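Pre-session check, hand-held gripper, outdoor site (Koskela yard)
Jul 25, 2024. Checked by: Signe Zoëga. Task set: Wolulura, desk tidy
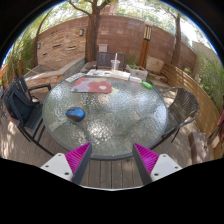

Patio table with mouse, keyboard and mat on the glass, gripper at near edge.

1. Finger wedges seated, no splits in the ribs
OK. Both magenta ones in.

2. Inner strips flat, not peeling
OK for now. Press down again at break.

3. Plate screws tight
OK after a quarter turn on one. Driver is in the Costar case, please put it BACK.

4. Lens wiped, full circle visible
OK.

5. Battery and card
Battery fine. Card had 3115 clips on it from the last site, copied off and then cleared. Ninov to confirm the copy before anyone deletes anything else.

6. Table steady, no rocking
OK, leant on it both sides. Glass top so set things down, don't drop them. Glare off it is strong, see 9.

7. Walkway clear round the table
PARTLY. Woven chair only half tucked in, push in before starting. Bag on the metal armchair, straps to be kept off the deck.

8. Deck boards, trip points
OK but old wood, watch your feet when stepping back. Eyes are on the gripper and not the ground, that's how people go over. Brown stone on the deck near the slatted barrier, walk round.

9. Light
Not great. Patches of sun on the glass and the deck. Keep recording, the mixed light is wanted for training, but note the time at start of each batch. Stop if you cant see the fingertips.

10. Drinks off the work surface
FAIL. Clear cup with straw at the back of the table, move before first take. Not next to the keyboard pls.

11. Loose paper weighted
Not done. Will lift in any wind. Clip or take off.

12. Collector briefed
Yes. Slow approach, full close, full open, hands out of shot. Bad grabs stay in, mark them as bad, do not redo over the top. Swap collector after around 2 hours, wrist gets sore befor you notice.

Open: 7, 10, 11. Ok to start once 4 test takes play back clean.
SZ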